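Cable slack on the counter arm, how much is too much?
Rulton Forum > Setup and repair

yip_siuming
Wednesday, January 23, 2019
Our kitchen cell keeps dropping the wrist sensor. Error 529, always when the arm folds back over the board toward the toaster oven. I reseated both ends of the cable and got a clean night out of it, then it came back. Cables run outside the arm, past the elbow and off the counter.

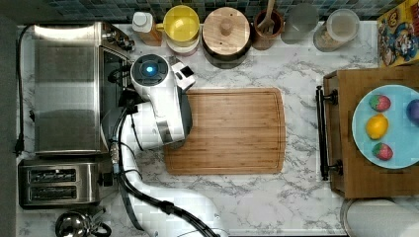
I've had the loop shorter and longer and can't say either one was better. Log says 2,841 cycles on this cable set. Anybody swap theirs on a schedule?

Keltberg_dan
Every 500 for us, no exceptions. You're way over!

shukfan_h
500 is crazy, sorry. We run ours till the jacket looks tired. I'd look at the bracket first – if it's been bumped even a little, the connector takes the strain every time the wrist rolls.

Keltberg_dan
It's a cheap cable. I'd still swap it and be done.

yip_siuming
OK, checked the bracket and one screw took almost half a turn. Sigh. While I was in there I also started re-teaching the oven approach, coming in over the door at low speed.

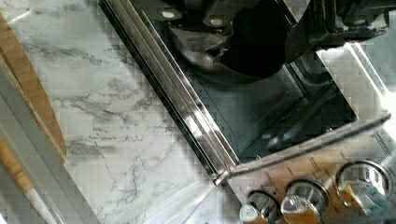
I want more clearance on the knob side before I go back to full speed, so I'm raising that waypoint by 8 mm. New cable is on order from Yen anyway (happy now, Dan?).

shukfan_h
Put a paint mark on that screw so you can tell if it moves. And save the old waypoints first, I lost a whole set in October doing exactly this.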